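How Does a Robot Learn to Pick Up an Apple?

A robot science page for readers aged 8 to 11
January 11, 2019

You can probably take an apple out of a bowl without looking at it for long. A robot cannot do that until it has been taught. This page explains one way of teaching it, and what a group of researchers at the Gunnlaugsson workshop found when they tried it out.

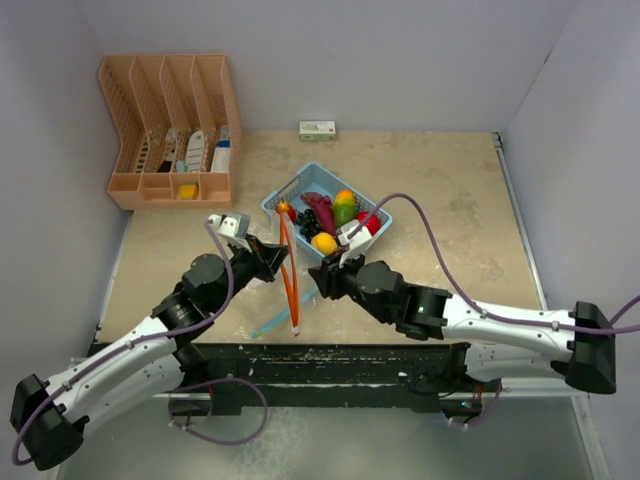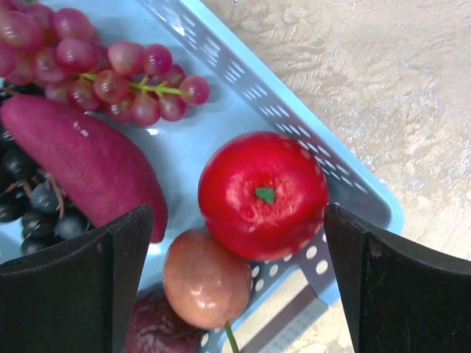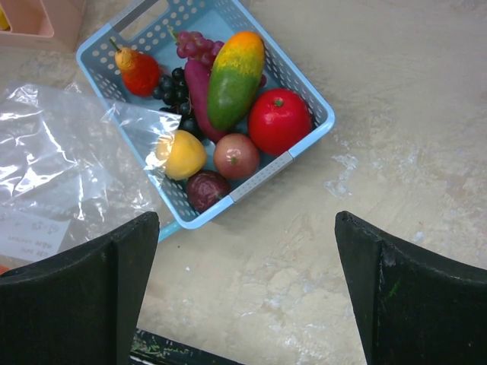
The project is called Olari. The question behind it is easy to say: if you show a robot how to do a job many times, does it help to change things a little each time, or is it better to keep everything the same? The job the researchers chose was picking one fruit out of a basket and putting it down on the table. Look at how closely the fruits are packed together. The red apple has other things right up against it, so a gripper going down to fetch it has to find a gap on each side for its two fingers. A ball sitting alone on a bare table would be much easier, and it would not tell the researchers very much.

Learning by being shown

There are two main ways to get a robot to do something. The first is to write out every step as a computer program. Move forward this far. Open the gripper. Go down. Close the gripper. This works well in a factory, where the same part arrives in the same place all day long. It works badly with a basket of fruit, because the fruit rolls about.

The second way is to show the robot. A person guides the robot's arms through the job while a computer keeps a record. The record has two parts. One part is what the cameras saw. The other part is how every joint in the arms was moving at that same moment. One complete go at the job, from start to finish, is called a demonstration.

After that, the computer studies all the demonstrations together and looks for patterns. When the picture looks like this, the arm usually moves like that. The computer program that comes out at the end is called a policy. It is a bit like a very long habit. You give it a new picture and it tells the arms what to do next.

Why use more than one camera?

Try closing one eye and touching the tips of two pencils together. It is harder than it sounds. Robots have the same kind of trouble when they only have one view.

In Olari, one camera stays still and looks at the whole table. It can see both arms and the basket, so it is good for working out where things are. But when an arm reaches over the basket, it gets in the way of the view, in the same way that your hand hides the page when you write.

So there are also small cameras that ride along on the arms, near the grippers. They see the two black fingers and whatever is close to them. They do not see much of the room, but they are very good at the last little bit of the job, when the fingers have to go either side of a fruit.

What the researchers did

They collected 2,000 demonstrations. That was more than they could use, because sometimes a fruit was dropped, or the recording stopped too early. They checked every one and kept 1,493.

Then they sorted the demonstrations into two piles.

In the first pile, the basket always started in the same place, turned the same way, with the fruit in the same order.

In the second pile, something was different every time. The basket might be turned a little, or moved closer to the back wall. The fruit was tipped out and put back in any order. Other things were left on the table too, such as boxes or a bag, so that the robot would have to get used to a bit of clutter.

The researchers trained one policy on each pile. To be fair, they used the same number of demonstrations for both. If one policy had been given more to learn from, it would not have been a proper test. Scientists call this keeping a variable the same.

The test

Each policy was given 10 tries at taking out the apple with the basket in its usual place. Then each was given 10 more tries with the basket moved somewhere it had never been.

With the basket in its usual place, the first policy did very well. It was a little quicker than the second one, and smoother.

With the basket moved, the first policy went wrong. Most of the time it sent the gripper to the spot where the apple used to be, and closed the fingers on a different fruit or on nothing at all. It had learned where the apple was, but it had not learned what an apple looked like. The second policy was slower and made some mistakes, but it picked up the apple on most of its tries.

The researchers then ran one more test, which they called Sakuvo. They covered the camera that looks at the whole table, so that the policies had only the gripper cameras to go on. Both policies got worse. The second one could still pick up the apple if the gripper started close to the basket. If it started far away, the arm wandered about.

What does the result mean?

It means that practice with changes in it seems to be more useful for a robot than practice that is exactly the same each time. You may have noticed something like this yourself. If you only ever throw a ball into a bucket from one spot, you get good at that spot. If you take a step back, you have to start learning again.

It does not mean that the robot understands fruit. It does not know that an apple can be eaten. It has only learned which patterns of colour and shape go with which movements.

There are also things this test cannot tell us. All the fruit was pretend fruit, which does not bruise. A real grape can be squashed, and a gripper that holds an apple firmly might be far too strong for it. The researchers want to try softer things next, in a new set of tests called Grilska, planned for September.

Try it yourself

You need a friend, a scarf, a bowl and 5 small objects that are safe to hold.

1. Put the objects in the bowl and look carefully at where each one is.
2. Put on the scarf as a blindfold. Ask your friend to name an object, and pick it out using only your finger and thumb.
3. Put it back and do this a few more times. Your friend should keep the bowl in the same place.
4. Now ask your friend to turn the bowl halfway round without telling you which way. Try again.

Write down how many times you got the right object before the bowl was turned and how many times after. Then swap places.

Words to know

Demonstration - one full go at a job, recorded so that a robot can learn from it.

Gripper - the part at the end of a robot's arm that holds things. The ones on this page have two fingers.

Policy - the computer program that decides what the robot should do next.

Variable - something in a test that can be changed or kept the same.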